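Tiempo de lectura: 2 min

Informe de avance al fondo Olatunji
Proyecto Bodska, compra de equipos, periodo hasta febrero

En este periodo hemos trabajado sobre todo en la simulación, como estaba previsto en el plan. La compra del brazo robótico todavía no está hecha. Preferimos decirlo al principio, porque el retraso afecta al calendario de gastos que ustedes aprobaron.

Recibimos dos ofertas, una de Zavlow y otra de Helleck. La de Zavlow es de 2.380 euros más barata, pero no incluye la pinza ni los dedos de recambio. La de Helleck incluye la pinza y un año de mantenimiento, con un plazo de entrega más largo. Hemos pedido a Zavlow que complete su oferta para que podamos comparar las dos con los mismos conceptos. La respuesta nos debe llegar antes de cerrar el mes.

Mientras tanto, usamos la cocina simulada para decidir qué necesitamos de verdad. Las tareas son de coger y mover objetos sobre una encimera, con piezas de formas distintas.

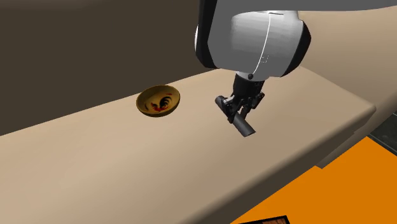 De los 200 ensayos planificados para esta fase hemos ejecutado 121. Los restantes los haremos con el modelo de pinza que finalmente se compre, así los resultados servirán también para la puesta en marcha. No vemos razón para pedir una pinza de más fuerza, que encarece mucho las dos ofertas. En cambio sí pedimos que la apertura de los dedos sea más grande que la prevista en la primera solicitud.

Sobre el presupuesto: la partida de licencias está gastada por completo. La partida de equipos sigue sin tocar. De la partida de instalación hemos pagado solamente la revisión eléctrica del local, y queda pendiente la mesa de soporte, que depende del peso del brazo elegido.

Solicitamos al fondo dos cosas. La primera es trasladar el pago de equipos al trimestre siguiente, sin cambiar el importe total. La segunda es permiso para cargar el mantenimiento del primer año en la partida de equipos, en caso de que se elija a Helleck. Si esto no es posible, les rogamos que nos lo comuniquen antes de la firma del pedido.

Adjuntamos las dos ofertas y la tabla de gastos actualizada.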